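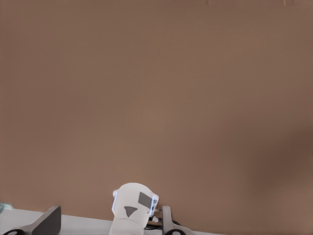
Gripper Comparison FAQ

Flundomwood is comparing two grippers, the Fledero and the Ulloa, on the same arm. These are the questions we get most often.

Which controller are you using?
The Boder, for both grippers. We kept its settings the same so that a difference in results would come from the gripper.

Do you test in simulation or on a real arm?
Both. Each gripper gets 400 simulated picks before it goes on the real arm. Simulation is cheap to repeat, and a bad setting there doesn't break anything. Grip force is only scored on the real arm.

What counts as a successful pick?
The object has to leave the table, stay in the grip for 11 seconds and be set down without tipping over. A pick that slips and recovers is logged separately.

Why is the wrist camera view so plain?
We render with flat walls and a bare tabletop surface on purpose. Textured backgrounds come later, as a separate test. Mixing the two made the August results hard to read.

Can I use my own fingers?
Yes, on either gripper, but you have to enter the new finger length in the controller first. If you skip this, the arm will stop too high or press into the table. Run it slowly the first time.

Does it matter where the camera is mounted?
More than we expected. On the wrist, the fingers can block part of the view when they close. A fixed camera avoids that but loses detail on small objects. We record both views and score them separately.

How many runs are in the current results?
952, real and simulated together. Runs stopped by a lost camera signal are left out.

Which gripper is better?
So far the Fledero does better on small round objects and the Ulloa on flat ones. We have not tested soft items yet.

Last updated 2020-12-13

This site uses cookies to remember your settings. By continuing to browse you agree to our use of cookies. Accept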